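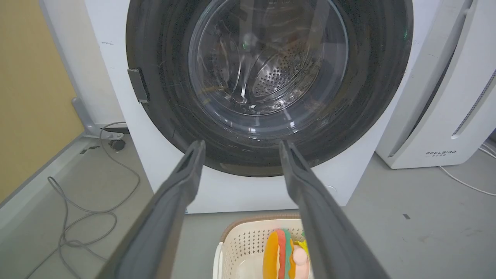
Can I wash stuffed toys in a front-loading machine?
Most of them, on a gentle cycle in cold water, with the toy inside a zippered mesh bag.

Print this page | E-mail this page

Sedoteo Mesh Wash Bag for Stuffed Toys

The Sedoteo wash bag is made for plush toys that are too big for an ordinary lingerie bag. It has a double layer of polyester mesh, a covered zipper along one long side, and a flat bottom so that a rounder toy doesn't end up wedged in a corner. It comes in two sizes. The Small takes a toy up to 13 inches tall. The Large takes one bed-size toy or several small ones.

The bag is meant for front loaders. It can be used in a top loader without a center agitator, but we don't recommend it in a machine with one. The post can catch the carrying loop and tear it off, and we don't replace bags damaged that way.

What the bag does

A front loader lifts the wash with the paddles in the drum and lets it drop again. Shirts and towels don't mind. A toy with stitched arms, a collar or a sewn-on leaf takes more of a beating, and loose threads get pulled. The mesh takes the rubbing instead. It also keeps stray stuffing in one place if a seam opens, so you aren't picking fluff out of the door gasket or the drain filter.

Before you load

Take off paper tags and any pins. Paper hang tags come apart in water and stick to the pile. Look over the seams and sew up small holes first. Read the sewn-in label. Toys with a sound box or battery pack should only be surface cleaned, unless the pack comes out. Anything stuffed with beans or foam pellets is better done by hand in a sink.

Wipe the inside of the door and the folds of the gasket with a damp cloth. Grit that sits there goes straight onto light-colored plush.

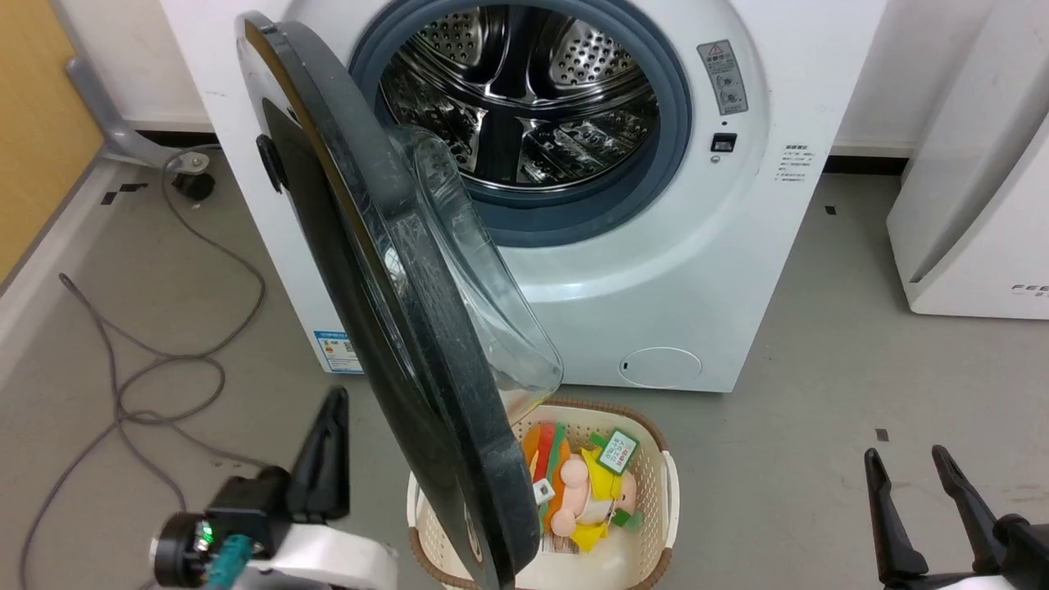
Front loader with the door open and plush toys in the basket.

Suggested settings

Cycle: gentle, delicate or hand wash
Water: cold
Spin: 700 rpm or lower
Detergent: liquid, half your usual amount
Fabric softener: none, it flattens the pile

Very bright toys should go in alone the first time. If you have a red or green one and you aren't sure of it, rub a wet white cloth on the back and see whether color comes off. Put a couple of towels in with a single toy. One heavy wet toy by itself can throw the drum off balance, and many machines will stop before the spin when that happens.

Drying

Open the zipper as soon as the cycle is done, press the water out with a dry towel and reshape the toy by hand. Air drying is best -- on a rack, turned over now and then. If the label allows a dryer, use the no-heat setting for 45 minutes, then check the middle. The outside always feels dry before the stuffing is. A toy put away damp will smell within a few days.

Sizes and colors

Small: 16 x 14 inches, white or gray
Large: 24 x 20 inches, white only

The gray Small was dropped for a while and is back in stock as of October. Both sizes have a rustproof zipper pull that tucks under an elastic cover. Tuck it in every time. A loose pull will tap against the door glass for the whole cycle and can scratch it.

Care of the bag

Rinse it after use and hang it up by the loop. No bleach, no ironing. Don't put the bag itself in a hot dryer. The mesh softens and the zipper goes wavy.

Related items

Cirnusley plush brush, soft nylon, for lifting the pile after drying
Manzano fold-flat drying rack, 5 bars, holds two Large bags
Vurkum liquid detergent for delicates, unscented

The Manzano rack ships separately and may arrive on a different day from the rest of your order. Bags can be returned unused in the original sleeve. Once a bag has been through a wash we can only take it back for a fault in the zipper or the stitching.

Print this page | E-mail this page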